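Station check before recording, Clamgate tabletop sorting study
Filled in by Peiyu Jiang, 2019-11-14

Good morning all, and thank you for being patient with the longer form! I've kept the comments under each item because the last time we trimmed them, people kept asking me the same things in the hallway, and I do love a chat but we lose the morning that way. Please read mine before you start your own.

## 1. Harness and straps

- [x] Both shoulder straps flat, no twists
- [x] Buckles closed and tugged once
- [ ] Spare harness checked

Comment: The spare is still over at Vernard for restitching. Shirts with a thin collar are fine. If the strap rubs your neck, stop and say so, and we'll pad it before the next run.

## 2. Grippers and marker cubes

- [x] Cubes seated firmly on both handles
- [x] Marker faces clean, corners not lifting
- [x] Fingers open and close fully on each side

Comment: You'll remember that the May recordings gave us 3,083 usable demonstrations, and that most of the ones we had to throw out came down to a cube that had worked itself a little crooked. The Zarkatau tracker doesn't complain when that happens. It just hands you a hand pose that is wrong by a few degrees, and the policy learns it faithfully. So please give each cube a gentle wiggle, and if it moves at all, reseat it and redo the calibration.

## 3. Standing position and reach

- [x] Operator at the rounded corner, facing the divider box
- [x] Both hands able to come over the table without leaning
- [x] Waist unit screen lit

Comment: I like to have everyone stand a moment with a gripper in each hand before we press record, elbows loose. Keep the cubes up where the head camera can find them. We went back and forth on this with the Cao method, which wants the hands low, and our success rate on the held-out layouts went from 45 percent to 70 once we raised them.
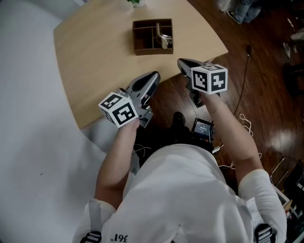
## 4. Floor and cables

- [x] Walking path agreed with the second person
- [ ] Floor cables taped or moved aside

Comment: I'm leaving the second box open on purpose. There is a black cable on the hardwood by the table and a loose white one curled up to the operator's right, and I'd like both dealt with before anyone steps back from the table. Tape is in the top drawer. Watch the gripper wires too when you turn around.

## 5. Ending the run

- [x] Grippers set down before the harness comes off
- [x] Files copied to 2 drives

Comment: Take your time with this one, please, and write down anything that felt odd, even if it seems silly. Re-check of item 4 goes to whoever has the next slot.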